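Workshop > Flow & Level > Checklists

Reading time: 3 min

My walk-round list for turbine meters, with comments

I do this list on the coolant loop at Avuvholm every January, and again whenever someone has had the pipework apart. The meters are Lanerent turbines with the Nalau display heads. Yours may differ, so keep the manual handy!

1. Pump off, both valves shut and tagged.
OK. The tag on the downstream valve has faded so badly I had to guess at it. New one written.

2. Pressure bled down before any fitting is loosened.
OK. Go slow on this one, please. I open the drain a crack, wait, and only then open it all the way.

3. Flow arrow points the right way.
OK on all of them (I've been caught by this before, and I still blush).

4. Strainer basket out and rinsed.
Full of grit again. I've moved this from every 3000 running hours to something a lot sooner.

5. Rotor spins freely with a gentle puff of air.
OK, but gentle means gentle. Never the shop air line, you'll wreck the bearings in seconds.

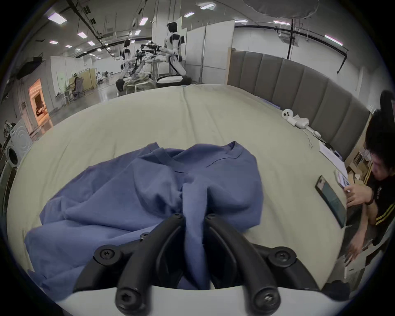
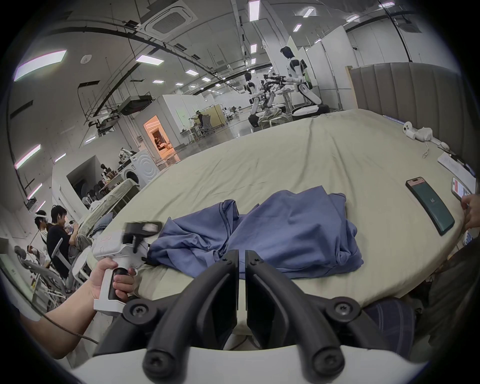 Blue cloth on a pale sheet
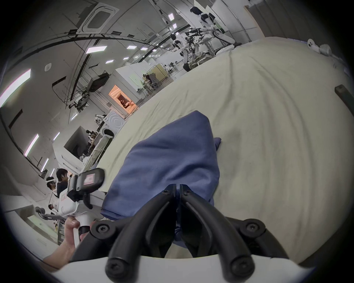
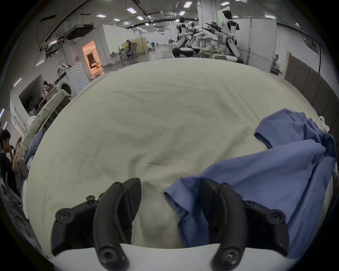 6. Cable gland tight, no green crust on the terminals.
Fail on meter 23. The gland turned by hand, so I remade it and put it down for another look next month.

7. K factor on the display matches the calibration sheet.
The sheet says 181 and so does the display. Hooray! Last year somebody had typed in the number for the meter next door and we chased a "leak" for ages.

8. 4-20 mA output checked at zero flow.
OK, and steady as a rock after the warm-up.

9. Cover seal seated, screws snug.
Replaced one seal. I buy mine from Sotiropoulos, they're a touch thicker and I like how they sit.

10. Valves opened slowly, joints wiped and watched.
OK. I give it 20 minutes before I take my tags off, and I have a coffee where I can still see the flanges.

Still to do: order two strainer baskets, find the missing blanking plug.

Filed under: Flow meters, Maintenance notes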